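Murakami Soft Fruit Sorting Project
Final Report, Group 4
Department of Mechanical and Control Engineering, Wirkbridge

1. Purpose

The project had one task: move single blueberries from a flat surface into a cup with a two-finger gripper, without bruising them, using stereo images as the only source of position data. The work was done in the Sernden laboratory between February and July. The project carries the name Murakami from the prize fund that pays for the student hardware budget.

A previous group had solved a similar task with table tennis balls. Balls are uniform in size, light in color and do not leak when squeezed. Blueberries vary in diameter within a single box, are dark enough to lose most of their surface texture under weak light, and roll in a direction that depends on where the calyx sits. The software from the earlier group was used as a starting point, but the detection stage and the grip controller were both replaced.

2. Requirements

The requirements were agreed with the supervisor in the second week and were not changed afterward.

R1. The system shall pick one berry per cycle and release it over the cup.
R2. The system shall not pick leaves or any other object placed in the work area.
R3. A berry shall show no split skin after release.
R4. The cycle shall run without operator input once started.

There was no requirement on cycle time. Speed was recorded but not used to compare versions.

3. Work area

The table is covered with a white paper sheet in front of a white backdrop. A light background makes the berries easy to separate by brightness alone, and paper gives slightly more rolling resistance than the bare table. The target is a red silicone cup. Red was chosen for its distance from both the fruit and the leaves in hue.

Leaves were added from the third test series on, to check R2. They are close to the berries in brightness when the exposure is low, and early versions of the detector accepted them as fruit whenever a leaf was seen at an angle. A wooden dowel was also laid across the front part of the sheet as a long, thin distractor.

4. Vision

Left and right images are rectified and then processed separately up to the point where candidate objects are matched. Each candidate must pass a brightness threshold, a roundness test and a hue test. Matching is done on the centers of the fitted circles and not on image texture, which was unreliable on dark skin. 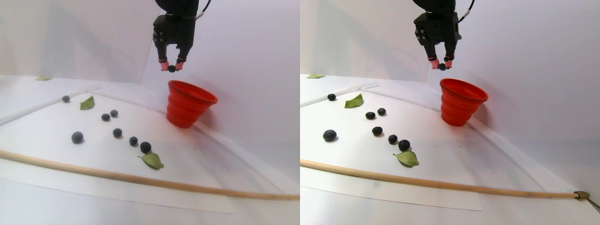 Stereo pair, left and right views, with a berry between the fingertips.

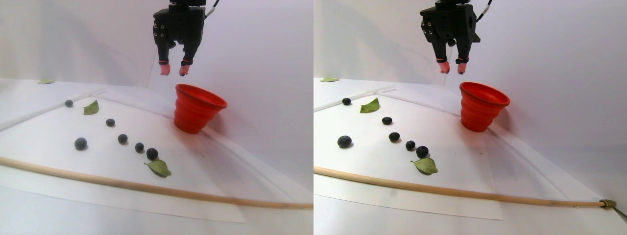

Matching by circle center has one weakness. When two berries touch, the circle fit may place one large circle over both. The detector then reports an object that is too big, and the size limit rejects it. This is safe but means the pair is never picked. We added a second pass that erodes the mask and repeats the fit. The second pass separated most touching pairs, although it failed when one berry stood partly behind the other in both views.

Bloom on the skin caused a different problem. A berry with heavy bloom reflects more light and looks gray-blue, so a threshold tuned on dark fruit can miss it. Lowering the threshold brought the shadow of the cup into the mask. The final version uses two thresholds, one for dark skin and one for bloom, and joins the results before the roundness test.

Depth was calibrated with a printed checkerboard at the start of each session. Calibration drifted when the lights had been on for a while, and we did not find the cause. Repeating the calibration after the lamps had warmed up was enough to keep the depth error within the tolerance of the fingers.

5. Gripper

The fingers end in soft pink-red tips. Hard fingers were tried first and split the skin on several berries from the first box, mainly at the stem end. With the soft tips, the contact area is larger and the closing position matters less.

The controller closes the fingers in two stages. The first stage moves quickly to the estimated berry diameter plus a margin. The second closes slowly until the motor current rises above a limit, then holds for 300 ms before the lift begins. Without the hold, the tips were still settling when the arm started upward and the berry could turn and slip out sideways.

The current limit was found by trial. We began at a value that gave no grip at all and raised it in small steps – this used up more fruit than any other part of the project. Soft berries from an older box needed a lower limit than fresh ones. A single limit was kept for all tests so that the results could be compared.

6. Planning

The planner takes the list of detected berries and selects the one closest to the cup that has enough free space on both sides for the fingers. If no berry has enough space, the wrist is turned and the check is repeated. The path goes straight up, across at a fixed height, and stops over the rim. The fixed height was raised to 50 mm above the rim after one early run in which the fingers struck the cup and knocked it over.

A new stereo pair is processed before every pick. This costs time, but a berry can be pushed by the fingers during the previous pick and its old position is then useless.

7. Results

The final version was run for 131 pick attempts over four sessions. Of the failed attempts, most were slips during the slow closing stage, and the rest were detection errors or cases where the berry rolled on first contact. No leaf was picked in this series. In an earlier series of 46 attempts, with the single threshold, leaves were picked twice and berries with bloom were often ignored.

R1, R2 and R4 are considered met. R3 is considered partly met. Fresh berries came through without splits, but two from the older box had opened at the stem end when they were inspected after release.

8. Further work

The current limit should be set from the estimated firmness of each berry, which could be taken from the slope of the current during the slow stage. The data for this are already logged. A group from Dralatstead has asked for the logs and the detector code, and both have been placed in the shared project folder together with the calibration files.

The checkerboard should be replaced before the next group starts, as one corner has lifted from its backing plate.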